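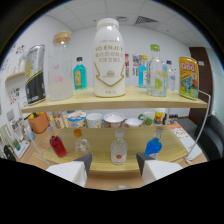 ## 4. What viewers carried home

The most exciting result from the Osier screenings is how little of the fear on screen followed people out the door. We had gone in expecting the opposite. Earlier writing on the subject, including our own pilot report, took it for granted that a steady diet of runaway computers and sinister labs would leave audiences more wary of the technology in their own lives. With 700 completed questionnaires in hand, we can now say the story is a good deal richer than that, and much more fun to study!

Viewers of *Rana*, the darkest of the series we screened, did become more suspicious of large, distant systems such as automated courts and citywide surveillance. Their feelings about phones, kitchen gadgets and hospital scanners hardly moved. Several wrote long, thoughtful notes in the margins explaining that the machine in the show "isn't my sort of machine", and we have come to treasure that phrase. It captures a sorting habit we saw again and again, in teenagers and retirees alike.

To look at this more closely, we coded 100 scenes from the Grorero catalogue using Clutora, our annotation software, and rated each one for threat on a scale from one to 10. Scenes were also marked for setting. A setting counted as familiar if it was built mainly from things a viewer might handle on an ordinary day, on the level of the can and small blue bottle on a wooden shelf in Figure 2. Everything else, from orbiting stations to underground server halls, counted as remote. Two coders worked separately and settled their differences by talking them through, which sometimes took a whole afternoon.
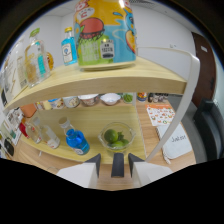 Setting mattered more than we had dared hope. Threatening scenes in remote places were remembered vividly but rarely applied to daily life. Threatening scenes in familiar places were rarer in the catalogue, yet they came up in the written comments far more often - and usually with humour. Viewers joked about their own appliances and then went on using them.

We asked 50 of the participants back in January for a second, shorter session. Their general opinion of science had stayed steady, while their favourite scenes had changed quite a bit, often towards the gentler ones. We had not planned to measure this and the question wording was loose, so we treat it as a lead to follow up. Section 5 takes up the wording problem and describes the revised form.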